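Hooks, bottles and a better back wall at Zeltholm

December 1, 2025

A quick update from the workroom at Zeltholm, where I've spent most of the past week up to my elbows in other people's tidying (my own desk can wait!). The long wall behind the work table is finally turning into somewhere you can hang things, and I'm much happier about it than a grown adult should be.

Some background for anyone who missed the March newsletter. We share the room with the folks from Truseo, and between us we had managed to fill every flat surface in it. Cables, chargers, half-used rolls of tape, and bottles. So many bottles! The budget for sorting it out was $200, and I'm pleased to report we still have change left over for coffee.

The bottles came first. We've gone over to plain white plastic ones with a wide cap, squarish in the body with soft rounded corners, so they sit side by side on a shelf much better than the tall skinny ones did. They have a sunburst pattern molded into the front too, a little ring of raised lines, and I've grown weirdly fond of it.

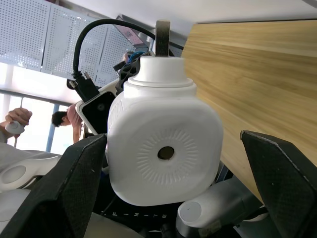

The shelf labels are next on my list, and I'd like them done before the holiday break. Halilović, the hardware store down the hill, sells a pack of 100 blank ones that should see us through to next winter. If you have nice handwriting, please come and find me. Mine looks like a spider fell in the ink.

Then there's the wall itself. The rule we agreed on is simple: if it has a cord, it hangs. That goes for power strips as well, which used to live on the table and eat up all the good elbow room. Now there's a small metal hook for that, and the white strip hangs straight down against the wall at the back of the pine table. The hook hangs from a blue card with a pink cartoon fish on it – big round eye and all – and I've had more comments about the fish than about anything else we've done in there this year. 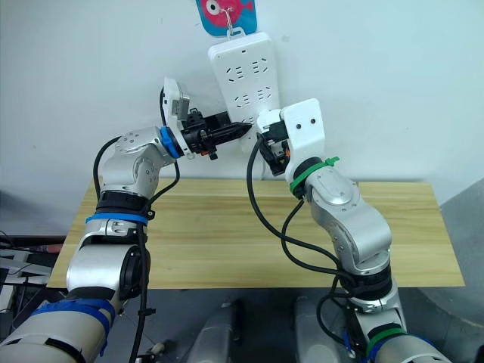 I was a bit of a skeptic about hooks, I'll admit. My last apartment had the stick-on kind and I'd wake up at night to the sound of a saucepan hitting the floor. So we're being careful and keeping to light stuff for now, and anything heavy stays on the shelves until we've talked it over properly. Celura, who look after the building, have asked us not to drill, and that's fair enough with walls that were painted so recently.

The room will be open to both groups again from 2 in the afternoon, with a 30 minute walk-through first so everyone can learn where their things have gone. Please take home anything with your name on it. The unclaimed box is under the window, it's very full, and there's a perfectly good umbrella in there that I'm going to adopt if its owner doesn't show up soon.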